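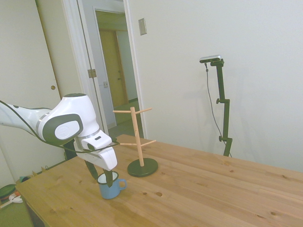 2 min read

Herbal Practitioner Training, Grirley and Prestden: progress report to the Akent Fund
11 Dec 2025
By Nevzat Tekin

This report covers the second period of the grant. Teaching of the foundation certificate in Western herbal medicine continued at both sites. Learners completed 1,178 hours of supervised study against a target of 1,915 for the full year. Attendance at Prestden was lower than at Grirley, mainly on the evening plant identification module.

The materia medica unit has been rewritten. It now covers bitters, demulcents and nervines in separate blocks, each with its own written test. Orest Kravets marked the first set and moderated a sample from the other tutor group. Marks for dosage calculation were weak at both sites — an extra session on tincture ratios has been added before the retake.

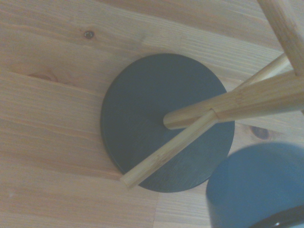
Safety teaching was brought forward from the end of the course to the start. Learners must now pass the unit on interactions with prescribed medicines before they may observe in the student clinic. Seven learners had not passed at the close of the period and remain on classroom work only.

The clinic recorded 437 appointments. Case notes are kept on the Tokarz system, which replaced paper records at Grirley in full and at Prestden in part. Transfer of the older Prestden notes is behind schedule.

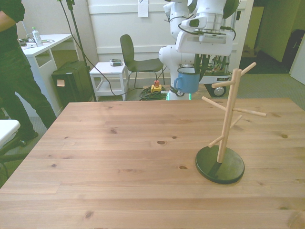 Spending is within budget under all headings except dried herb stock, where supplier prices rose. We ask to move the unspent travel allowance to cover this. No change to the total award is sought.

Work for the next period: finish the notes transfer, run the dosage retake, and appoint an external examiner by February. The draft examiner specification is attached as Annex B.

Related
Grirley student clinic: opening hours and referrals
Foundation certificate: unit list and entry requirements
Previous progress report to the Akent Fund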